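Print this page | E-mail this page

Food Safety for Small Venues
Unit 6: Manual Dishwashing and Air Drying
Course handout, revised August 14, 2020

Unit 5 dealt with commercial dishwashers. Many small cafés, church halls and canteens don't have one, or have one that only takes plates. This unit covers washing by hand.

Set-up

Use a double-bowl sink where you can. The first bowl is for detergent, the second for rinsing and sanitising. If the venue has a single bowl, finish all of the washing, drain it, clean the bowl and refill it before you sanitise. Hand washing is done at a separate basin.

Order of work

Scrape and pre-rinse first. Food left on a plate uses up detergent and weakens the sanitiser. Then wash in this order: glasses, cups, cutlery, plates, serving dishes, pots and oven trays. Change the water when it goes cloudy or the suds are gone. Grease on glassware nearly always comes from washing it after the plates.

Sanitising

Follow the label for strength and contact time — products differ, and stronger is no safer. Some need a final rinse and some don't. Write the time each batch was mixed on the sheet above the sink.

Drying

Air drying is preferred. A tea towel used for an hour can put back what the sink took off. Racks should let water drain away and air reach the inside of each item. Wash the rack itself at the end of every shift, including the underside of the wires. 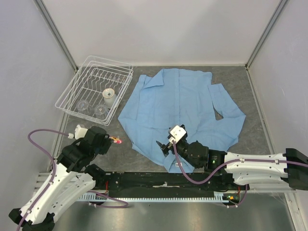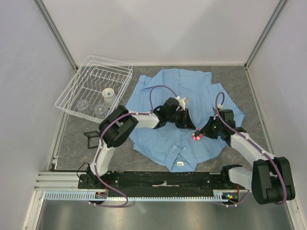 Figure 4. Cup and glasses in a white wire rack, both views.

Put items away only when they are fully dry. Stacking damp cups traps moisture and leaves a stale smell. Store glasses on a clean shelf, away from chemicals and off the floor.

Chips and cracks

Check rims as you unload. Throw out anything chipped or cracked, wrapped in newspaper, and note it in the breakages book. Never reach into cloudy water for broken glass. Drain the sink first.

Before next class

Read the Didetti case notes and bring a copy of your own venue's cleaning schedule. If you don't have a venue, use the Potia café schedule from Unit 2.

Related items
Unit 5: Commercial Dishwashers
Unit 7: Cloths, Mops and Colour Coding
Worksheet 19: Sanitiser Log
Case notes: Didetti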